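About Nadton

December 15, 2025
By Olga Bettencourt

Nadton does technical search work for websites that have grown past the point where one person can hold the whole structure in their head. We audit how search engines crawl and index a site, write up what should change, and check the changes once they are live. We don't write ad copy, run social accounts or sell links.

The company was started by Jaime Torres and Abílio Simões, who had worked together on the web team of a parts distributor. The distributor's catalog had been moved between platforms more than once, and each move left a layer of old addresses behind. Much of their time went into working out which version of a page a search engine was showing, and why. When the job ended they kept doing the same work for other catalog sites, first on contract and then as Nadton.

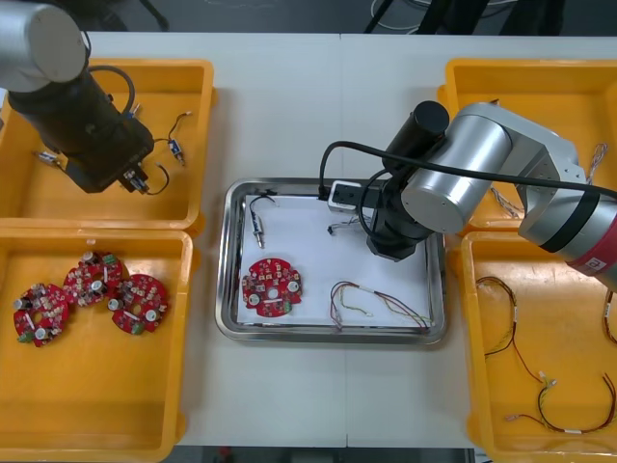
Most clients come to us with one of a small number of problems. A site has been rebuilt and its traffic has dropped. A filter menu produces a new address for every combination of options, and the crawler spends its visits there while product pages wait. Pages in two languages compete with each other in results. A template loads its main text by script, and the text is missing from the indexed copy. We will take on other questions, but these are the ones we can scope quickly and price with some confidence.

How an audit runs

We ask for three things at the start: read access to the search console account, raw server logs covering at least one full month, and the name of a person who can answer questions about the content system. The logs matter most. A crawl made from outside shows what a search engine could reach. The logs show what it requested, how often, and what the server sent back. The two pictures rarely agree, and a good part of the audit is spent on the gap between them.

Log processing is done with Todach, a tool we built in-house and still maintain. It groups requests by template, sorts verified crawlers from clients that only claim to be crawlers, and marks any group of addresses where the response code changed during the period. Todach is not sold or licensed. Clients get its output as plain tables they can open in a spreadsheet.

The rendered side of the audit is handled by a second tool, Semska. It loads each template twice, once with scripts and once without, and compares headings, links, canonical tags and body text. Differences are listed by template with a sample address for each. Semska was written by Hélder Louro, who also keeps the list of known false alarms — cookie banners account for most of it.

The written report has a fixed order. Findings that block indexing come first, then findings that waste crawl requests, then everything else. Each one has a description, a sample of affected addresses, a proposed change and a test that shows whether the change has been made correctly. Developers have told us the test is the part they use. The largest report we have delivered ran to 795 affected templates and was split into separate files by content owner. A typical one is much shorter.

After the report

An audit fee includes one recheck. We run it when the client tells us the work is finished, or four months after delivery if we have heard nothing. The recheck uses the same log period length and the same crawl settings as the original, so that the two sets of tables can be laid side by side. If settings have to differ, for instance after a move to a new host, the report says so on its first page.

We do not promise rankings. A ranking depends on competing pages, on changes made by the search engine and on what people happen to be looking for, and none of these is under our control or the client's. What we report is the share of intended pages that are indexed, the share of crawl requests that reach those pages, and response times as measured at the server.

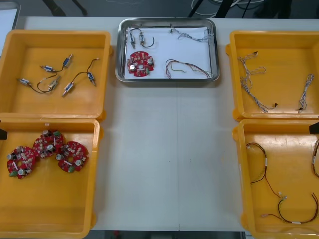 For clients who release code often, we offer a monitoring plan. A short set of checks runs against the staging site before each release and against the live site after it. Robots rules, canonical tags, redirects, sitemap contents and status codes are covered in every plan. Structured data checks can be added. An alert goes to a named contact by email, and we ask clients to keep that name current, as the most common failure in monitoring is an alert sent to someone who has left.

Migration support is quoted separately. It starts with a full list of old addresses, taken from logs, sitemaps, the content system and inbound link data, and ends when the redirect map has been tested on the live host. We prefer to be brought in before the new address pattern is chosen. We have also been called the morning after launch, and we keep a shorter procedure for that case.

People

Jaime Torres leads audits and reviews every report before it goes out. Abílio Simões is responsible for Todach and for log handling, including deletion. Hélder Louro works on Semska and rendering questions. Afonso Sequeira runs monitoring and is the first contact for alert queries. Olga Bettencourt edits the reports, looks after contracts and maintains this site.

In December we also took over the support contracts of Mahama, a small hosting-side practice we had shared projects with for over seven years. Its clients keep their existing terms until renewal. Requests sent to the old support address are forwarded and answered by Afonso.

Data handling

Server logs contain visitor IP addresses. We ask clients to strip or hash everything except crawler traffic before sending, and we supply a script for doing this. Logs that arrive unstripped are processed the same way on receipt and the original file is removed. Processed logs are kept until the recheck is complete, then deleted. Search console access should be withdrawn by the client at the same point — we send a reminder with the final tables.

Working with us

New audits are booked in order of signed agreement. To get a quote, send the domain, a rough page count, the platform it runs on and a sentence or two on what prompted the inquiry. If the problem looks like one we can't help with, we will say so in the reply.

Contact | © 2025 Nadton. All rights reserved. | Back to top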